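Paker Street Stories
Short fiction from our Wednesday writing group

The Ghost of Unit 5

My nan left me two things when she died - a recipe for pickled beetroot and a parrot called Latuheru. The beetroot I could handle.

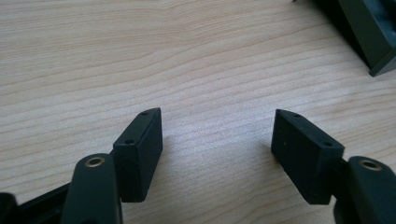 Zahira Pattinasarany

I was twenty-six and living in Unit 5, which was the cheapest flat in the building on account of the pipes. Latuheru arrived in the back of Mum's hatchback with a bath towel over his cage. He was grey, bald on one shoulder, and older than me.

"He talks," Mum said. "Don't take it personally."

He didn't say a word for a month. I read him the footy scores. I played him Nan's old tapes. I bought the fancy seed mix, the one with the dried papaya in it, and he flicked every bit of papaya at the telly. Then one night in June, when it was bucketing down and I was eating toast over the sink, he said, in my nan's exact voice, "Who's going to wipe that up?"

I screamed so loudly that Revathi from next door came round with a cricket bat (in her pyjamas, bless her).

"It's the bird," I said.

"Who's this great lump?" said Nan.

Revathi put the bat down and laughed until she had to hold on to the fridge. After that she came over most nights. I told her it was for my cooking, which it can't have been.

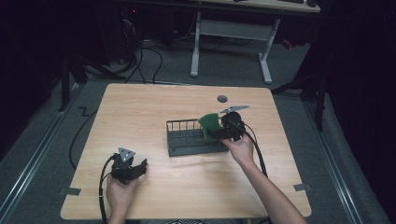 What Nan Knew

So the thing about a parrot is that he only repeats what he's heard. I'd looked it up. Forty years in Nan's kitchen, and he had the lot - the kettle, the gate, both sides of her phone calls to Auntie Mawar. He could do Nan having a cough. He could do Nan pretending she wasn't having a cough.

And in the middle of August, while Revathi and I were halfway through a curry, he did Nan crying.

It wasn't loud. Just a small, private sort of sound, and then, "Come on, old girl. Up you get."

I'd never heard her cry, not even when Pop went. I sat there with my fork in the air. Revathi reached across and turned the rice off, because it was catching, and left her other hand on my arm.
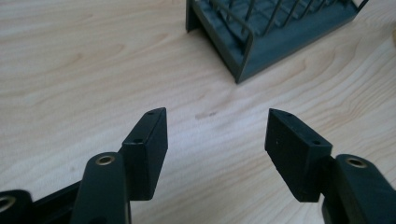
by Zahira Pattinasarany, Paker Street

I rang Mum and told her. She was quiet for so long I thought the line had dropped out.

"She used to send us outside," Mum said. "She'd say the floor was wet. We'd be out there for ages, waiting on this floor."

Mum drove up that weekend with a cake and a bag of walnuts and sat beside the cage the whole afternoon. He gave her the gate and he gave her the kettle. He called her a great lump. When it started to get dark she leaned in close and said, "Is that floor dry yet?"

Latuheru looked at her sideways and cracked a walnut.

"Come in, love," he said. "Take your shoes off."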